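Sumgate kitchen simulation package, one year license
Posted May 13, 2019

We are a small company, Rerberg, and we plan to buy one robot arm for kitchen work. Before we spend the money for the arm, we decided to spend a smaller amount for a simulator. I compared two offers, from Sumgate and from Imutetti, and we took Sumgate in February. I write this for people who must make the same kind of budget.

What we paid

The license is 1,681 dollars for one year and includes 2 seats. The extra object library (food, dishes, small appliances) costs 339 dollars more. On the price page it looks optional, but without it you have only a kitchen with bare counters, so please put both numbers in your plan from the first day. The offer from Imutetti was cheaper in the first year. Its support was a separate contract, and for us the total became higher.

Installation

It took me one full day. The manual is correct, but the chapters are in a strange order, and the page about graphics drivers comes after the page where you already need them. Our office computer was too slow and we had to move the program to a better one. If you don't have a strong graphics card, this is one more line in the budget.

Daily use

I like that you can change the arm model and keep the same kitchen. We tried three arms of different reach, and we removed one from our list because it could not get to the back of the counter without hitting the upper cabinet. This alone paid for the license, in my opinion. Saving a layout is easy. Loading an old layout is slow, and sometimes the objects are moved a little from where I left them.

The food models are simple. For planning reach and space they are good enough, but I would not use them to choose a gripper. In our breakfast layout I put two plates of food at the back, a cutting board nearer to the front edge and the toaster on the right, with a white arm coming in from the left.
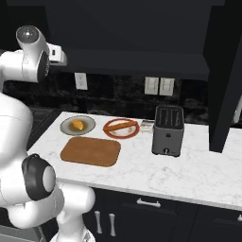

Support

I wrote to them four times. The longest answer took 36 hours, and it was a useful answer. Their training course, called Hou, is sold separately and we did not buy it.

Would I buy it again?

Yes, for the planning stage. I am less sure about the second year. After we order the arm, we will need the program less, and Sumgate does not sell a shorter license. Ask about the renewal price before you sign. We forgot to ask, and now I am waiting for their offer.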